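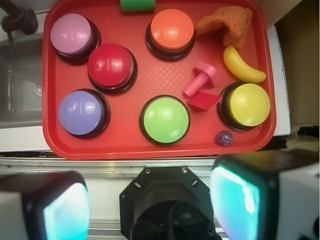 Print this page | E-mail this page

Handout 3: Sorting by color, sorting by kind
Course leader: Chiyo Hosoda

Before the practical part, please read the Ollden sheet. Each pair takes one tray and writes down two ways of making groups.

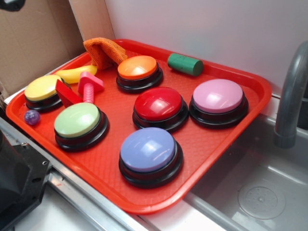

Color is the rule which most children choose first. It works well until two things share a color but have different use. The yellow button and the toy banana are a good case for discussion: by color they go together, by kind they do not. Let the child explain the choice, and write the words exactly.

Last updated: 15/08/2020
Filed under: Early learning, Course materials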